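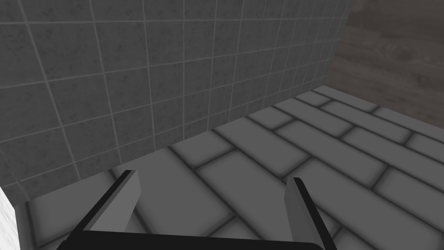 Does the Kelex rail pass cover seat reservations on the overnight service?
The pass covers the base fare only. Reservations on the overnight train are charged separately at booking, and a sleeper berth carries a further supplement.

Review: Kelex 10-Trip Rail Pass, Pullwood to Annamalai
Reviewed by Vasanthi Pai, 31 March 2019

The pass is sold as a prepaid block of ten single journeys, valid for 12 months from first use. I bought mine in December for $2975 and have used eight of the ten trips, six by day and two overnight. The walk-up fare on the same line is $339, so the saving across a full pass is $415 before reservation fees. Anyone likely to leave two trips unused should buy singles.

Activation is done through the Kelex app or at a staffed counter. The app stores the pass as a barcode that refreshes at each login, and it needs a data connection to do so. There is no mobile coverage on the platform at Evitz. The conductor accepted my printed booking confirmation there, although the terms do not list it as a valid travel document.

Changes are permitted up to two hours before departure without charge. After that the journey is forfeited. I made three changes and each was processed within the same session. Cancelling a trip returns it to the pass balance, but the reservation fee is not refunded.

Luggage is limited to two pieces, checked at the counter. The bicycle allowance offered on flexible fares is not included.

On board there is no difference between pass and full-fare travel. Seats are allocated from the same inventory, and the recline, power outlets and catering are identical. Wi-Fi is capped at 500 MB per journey, enough for email and timetables.

Revathi Thampi reviewed the earlier paper version for this site and criticised its peak-period blackout dates. Those still apply and are shown in the app calendar in grey.

Rating: 7/10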